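April – Gerardo Longo
Filed under: Student Projects / Automation / Equipment Planning

Gripper and Cabling Budget for the Lirkholm Arm

2. Scope of the purchase plan

The arm was allocated to the project without a spares budget. The request to Stastgate covers finger padding, base foam, cabling and one replacement wrist camera. Total requested: £1414, to be spent over two terms. Mounting hardware is excluded, as are workshop hours.

The padding is the first cost line. Both fingers are wrapped in white paper or tape, and the wrapping is creased along its length, with torn edges low down. We compared this with moulded silicone sleeves quoted by Pangilinan. A pair of sleeves costs more than a term's supply of wrapping but needs no labour to fit. The plan allows for five pairs, ordered together to save on delivery.
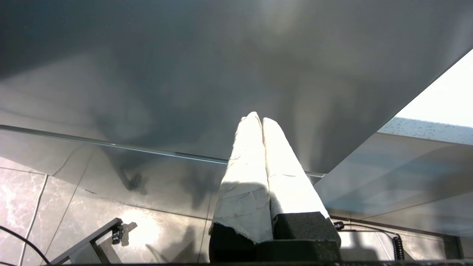

Fig. 1. Wrapped fingers on the black foam-covered base, tips nearly touching.

Cabling is the second cost line. A coiled cable hangs to the right of the gripper, and a small black connector sits beside the base. A thinner cable lies across the floor tiles on the other side. We have budgeted for one spare coiled lead and seven metres of floor trunking. The trunking was added after the first draft – our supervisor asked for it and we agree with the reasoning.

Base foam was priced from Pullumon as cut blocks. Lead time is around 7 days. Sheet foam would be cheaper per block, but cutting it by hand gave uneven faces in our trials and the saving was lost in waste.
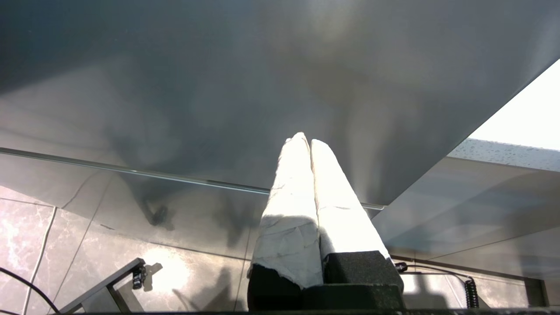
Department of Mechanical and Control Engineering – Undergraduate Projects

2.1 Items deferred

The right finger's wrapping is uneven along its outer edge. Rewrapping will use existing stock and is not charged to this request. A second stand was considered and dropped; the black metal one beside the arm is enough for the planned tests. The camera stays in the plan but is ranked last, and will be ordered only if the sleeve quotation holds until the second term.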